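Comparing two fingertip sets on thin parts

2022-03-20

The Zunder fingers stayed on the arm for longer than planned, so the Bisgaard set only got its turn this week. Both mount to the same parallel gripper body. I left the controller settings alone between swaps, apart from re-zeroing the jaw.

The Zunder pads are wide and grip boxes well. On flat sheet metal they are poor: the pad edge meets the table before it gets under anything. The Bisgaard fingers taper to a blunt tip, so I moved on to small hardware.
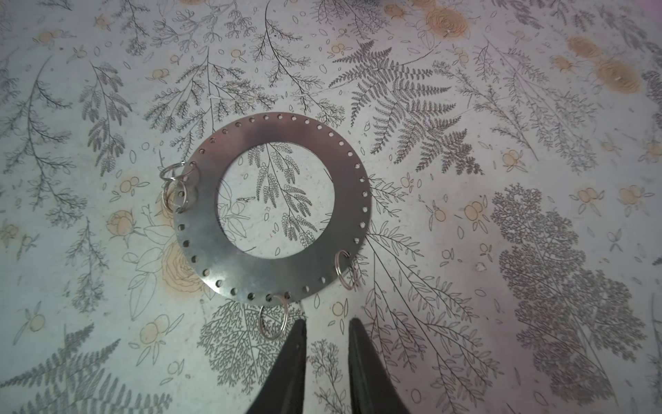

Wrist camera view, fingers open, perforated ring with four split rings on the rim.

The split rings are the target, and the disc is mostly a nuisance. Closing on a loop at too shallow an angle drags the whole part across the cloth. I now come in steeper and drop the closing speed to 124 on the controller's scale – the default is 400.

Depth is still the weak point. Polished wire gives the camera very little to work with, and a patterned tablecloth does not help the segmentation. Cinzia Colombo suggested a plain grey mat, which I will try once the Gerkach camera bracket arrives. The Zunder set goes back on for the box tests.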